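Última revisión: 11 de mayo de 2022. Responsable del documento: Nicanor Ortuño, servicio técnico de Clidau.

# Preguntas frecuentes sobre descalcificadores domésticos Kurkico

Esta página recoge las consultas que recibe el servicio técnico sobre los equipos de intercambio iónico instalados en viviendas. No sustituye al manual del modelo.

## Dureza y ajuste

### ¿Qué hace exactamente el descalcificador?

Retiene los iones de calcio y magnesio en una resina catiónica y cede sodio en su lugar. No elimina cloro, nitratos ni bacterias. Tampoco reduce la conductividad del agua de forma apreciable, por lo que un medidor de sólidos disueltos no sirve para comprobar si el equipo funciona. Para eso hay que utilizar un test de dureza por gotas o por tiras.

### ¿Qué valor de dureza debo programar?

El del agua de entrada, en grados franceses (°f). Puede pedirlo a la compañía suministradora o medirlo en un grifo anterior al equipo. Si el suministro mezcla dos captaciones, programe el valor más alto que haya medido.

Para pasar de miligramos por litro de carbonato cálcico a grados franceses, divida entre diez.

### ¿Conviene dejar la dureza de salida a cero?

No en instalaciones generales. El mezclador se ajusta en fábrica cerrado y debe abrirse durante la puesta en marcha hasta obtener 5 °f en el grifo de la cocina. El ajuste se hace con caudal abierto y se repite la medición tras dejar correr el agua un par de minutos.

### ¿En qué grifo se toma la muestra?

En el de agua fría del fregadero, salvo que esté conectado antes del equipo. Retire el aireador, llene el tubo hasta la marca y vacíelo una vez antes de tomar la muestra definitiva. El agua caliente da lecturas poco fiables si el termo lleva tiempo sin renovarse.

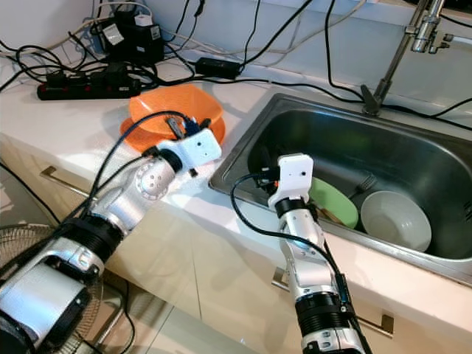
### El fregadero sigue saliendo con cal. ¿Por qué?

Las causas más frecuentes son tres:

- La válvula de bypass está abierta o a medio giro.
- El mezclador se ha movido después de la puesta en marcha.
- No hay sal en el depósito, o se ha formado un puente de sal.

Las manchas antiguas no desaparecen con agua descalcificada. Deben retirarse con un antical compatible con la superficie; en acero inoxidable, evite los productos con ácido clorhídrico.

## Sal y regeneración

### ¿Qué sal se utiliza?

Cloruro sódico en pastillas, apto para tratamiento de agua. La sal de mesa y la sal de deshielo quedan excluidas: la primera se compacta y la segunda arrastra insolubles que obstruyen el inyector.

### ¿Qué es un puente de sal y cómo se deshace?

Una costra dura que queda suspendida sobre la salmuera. El depósito parece lleno, pero la sal no se disuelve. Se rompe con el mango de una escoba, sin golpear las paredes ni el tubo de la boya. Después se lanza una regeneración manual desde el panel.

### ¿Puedo usar agua durante la regeneración?

Sí, aunque en los modelos de una sola botella será agua sin tratar. Por ese motivo el ciclo se programa de madrugada. Los equipos dúplex de la serie Hokeck alternan las botellas y mantienen el servicio.

### ¿Dónde debe ir el desagüe?

A un sifón con ruptura de presión – nunca introducido a fondo en la tubería. Si el tubo se lleva al sifón del fregadero, ha de quedar fijado con abrazadera y con una separación de aire visible. La manguera de rebosadero va aparte y trabaja por gravedad.
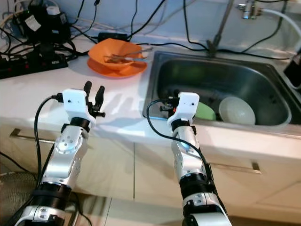
## Consumo y salud

### ¿Se puede beber el agua descalcificada?

El contenido de sodio aumenta en proporción a la dureza retirada. Quienes sigan una dieta baja en sodio deben consultar a su médico. Para los biberones se recomienda una toma sin tratar o un equipo de ósmosis.

### ¿Y regar las plantas?

No se aconseja. Deje la toma de riego antes del descalcificador.

## Mantenimiento y garantía

### ¿Cada cuánto se revisa el equipo?

Una vez al año. La revisión incluye limpieza del inyector, comprobación de la boya, desinfección de la resina y medición de dureza en entrada y salida. El precio de la visita es de 49 euros, desplazamiento incluido.

### ¿Qué cubre la garantía?

La válvula y la electrónica tienen 5 años; la resina, 2. Quedan fuera los daños por heladas, por sobrepresión sin reductora instalada y por sal no apta.

### ¿A quién dirijo una reclamación?

A Inese Šimkus, en atención al cliente, indicando el número de serie que figura bajo la tapa del depósito. Las consultas sobre recambios las atiende Herman Setiawan.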